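Red things, and whether folding them is worth it

I have been reading about folding again, which I do every March when the coats go up and everything that was under the coats comes out. The advice gets bolder each year. This time it was a booklet from an outfit called Mirkum, passed along by Octavio Restrepo, who swears by it and whose shirts look exactly like mine.

The Mirkum claim is that a T-shirt can be folded in 10 seconds, and that once you learn how, you will never go back. Never go back to what? To folding it in 15? I don't own enough T-shirts for this to add up to an afternoon in my lifetime. The booklet has a chart about it anyway, and the chart assumes a household with 104 tops. I would like to meet these people.

Still, I gave it a try on Sunday, with the red pile. Sportswear is the hard case, in my opinion, and the folding people always demonstrate on a plain cotton tee in a nice neutral shade. The red pile has a bit of everything: soft knit, ribbed cuffs, white bands, collars that won't lie down. I skipped the bed and used the gray upholstery, which the booklet says not to do. You are supposed to have a hard, smooth surface. I don't see why. Fabric on fabric grips a little, and a shirt that stays put while you turn a side in seems like a help to me.

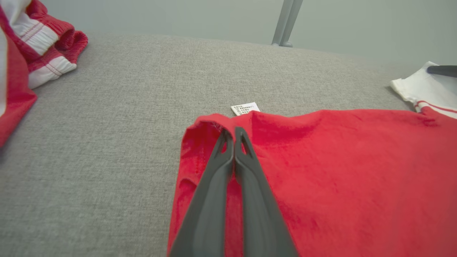 The first instruction is to smooth everything from the middle outward "until no crease remains." Good luck with that. Knit has creases the way people have elbows. You push one flat and it comes up again closer to the armhole. I gave it maybe three passes and moved on, and the finished fold looked the same as the ones I'd fussed over.

Then there's the business of the labels. Mirkum wants you to tuck them in before you start, and a competing method, Sosent, wants you to cut them off altogether — they say a label makes a ridge. I have never once felt a ridge. I have, however, cut off a care label and then stood in front of the washer a year later wondering whether the thing could take 104 degrees. (Fahrenheit. The machine is old and polite about it.) Leave the labels alone. If one sticks out, it sticks out.

Jackets are where the systems fall apart. Ionuț Bogdan, who ran the clothing table at our neighborhood swap and must have folded more used track tops than anybody I know, does them in the air. He picks up a shoulder and a cuff, gives it a shake, lets the body hang, and only then puts it down with the sleeve already where he wants it. I had always laid them flat first and then chased the sleeves around. His way is better, I'll grant that, mostly for anything with a heavy body and a gathered cuff, where the cuff gives you something to hold. 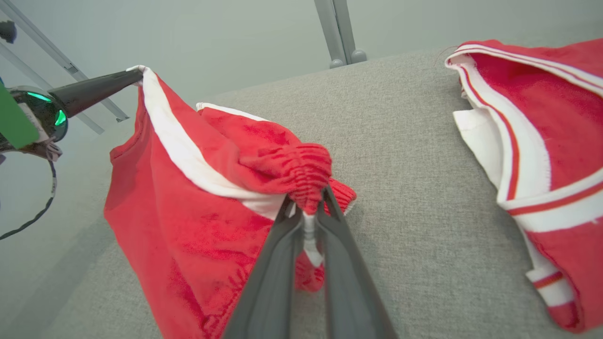 What I don't buy is the next part, where you match up the stripes. Both booklets make a big thing of this. Line up the bands, they say, and the garment will fold square by itself. Well, it won't. Bands get sewn on by somebody in a hurry, same as everything else, and if you go by the band you end up with a hem that's off by an inch. Go by the side seams. The stripes can look after themselves in the drawer, where it is dark.

As for the promised space savings, Sosent says 60 percent. I got the drawer to close without using my knee, and it did that last March too, when I'd folded everything any old way and put the two thickest tops on the shelf. I put them on the shelf this time as well, so make of that what you like.

I'm keeping Ionuț's trick with the cuff. The booklet goes back to Octavio, who can have the chart.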